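The Fruit Stall Is Having Its Best Season in Years

Get to Stamside on a Tuesday before eight and you'll find the line already bending past the bakery. The Hutetti market has 134 stalls, and 79 of them sell fruit at this time of year - more than I've ever seen there! Mangoes come in first, heavy and sweet-smelling, and by the time you've picked one out someone is handing you a slice of something else.

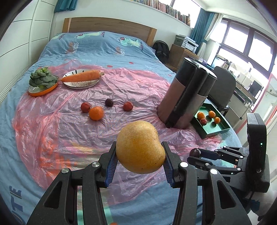
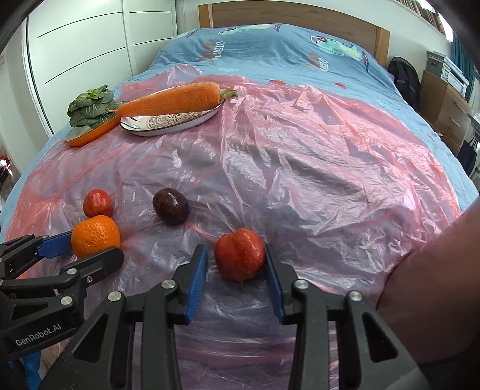 Mango, plum, wax apple and mandarin.

By the Market Pages Writer
Food and Travel, Vorka Magazine

Wax apples were new to me until last summer, and now I can't walk by them. They're crisp and watery, with a light taste a bit like a pear, and they're wonderful cold with a pinch of salt and chili. Eat them soon, though (mine never last past the bus ride home).

The plums deserve a pot of their own. My favorite stall, Kartha, sells a small dark kind that cooks down into a jam so deep and tart you'll want it on toast, on yogurt, on roast pork. The stall put up 309 jars last year and held back 50 for the winter fair. I got there late and went home with two. This year I'm setting an alarm.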